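6.3 Checking the perception node against rendered scenes

Applies to the Skutero perception node and the Gilteo planner bridge. Complete section 6.2 (camera extrinsics) before you start. The procedure uses the simulator only; no motor power is needed.

1. Open the Remport console and select Scenes > Load. Choose the tabletop set.

2. Set the random seed to 17. The saved reference masks were built with this seed. Any other value moves the objects and makes the comparison in step 7 meaningless.

3. Enable all camera streams. Check that each stream reports a steady frame counter before you go on.

4. In the node settings, set mask_min_area to 40 pixels. Smaller regions are dropped before they reach the tracker.

5. Turn on self_filter. The filter removes gripper geometry from the depth cloud using the current joint state.

Note: If self_filter is on and the fingers still show up as obstacles, the joint state is stale. Restart the state publisher and repeat from step 3. Do not raise the filter padding to hide the problem.

6. Run the segmentation pass and wait for the status line to read DONE. The pass covers 14 frames per stream.

7. Open the compare panel and step through the frames. Look for these faults:

Shadow regions labeled as objects. Lower shadow_gain by one step and run the pass again.

Holes in the depth cloud at glass edges. Set transparent_mode to "hull" so that the planner receives a closed volume.

Objects at the image border reported with a full-size box. Set border_policy to "partial".

8. Save the profile. The bridge reads it the next time the planner starts.

CAUTION: Do not load a profile saved with transparent_mode set to "off" on a real cell. The planner treats missing depth as free space and may route an arm through a glass container.

9. Start the planner and request a dry-run plan. Confirm that the collision list has an entry for every labeled object within reach. If the list is empty, the bridge is still using the old profile; stop the planner, wait 4 seconds and start it again.

Rendered views used with this section:

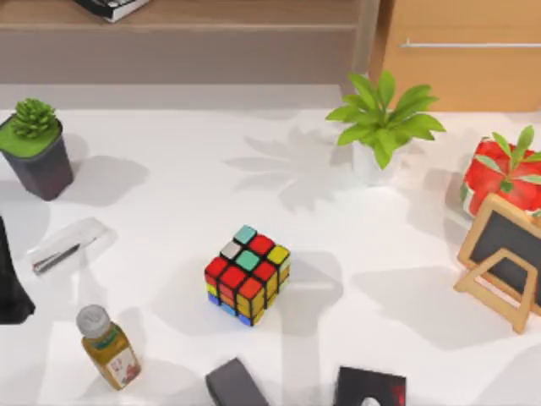
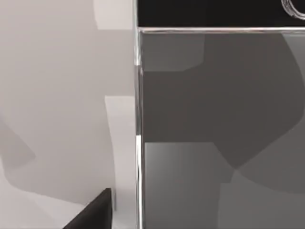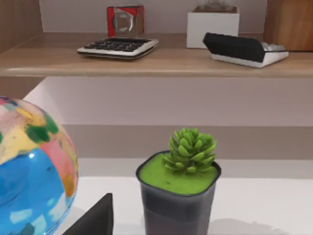
Annatjie Buthelezi
Technical Writer, Perception Software

Each view has part of a gripper in it, so all of them can be used to check step 5. Use the second view for transparent_mode: the glass wall and rim are close to the camera, and gray tones show through them. The first view, with its overlapping shadows on the white tabletop, is the better test of shadow_gain. For border_policy, use the large multicolored ball at the left of the third view.

Profiles saved under the older Mabuza format load without an error but ignore border_policy. Convert them with the import tool described in section 6.5.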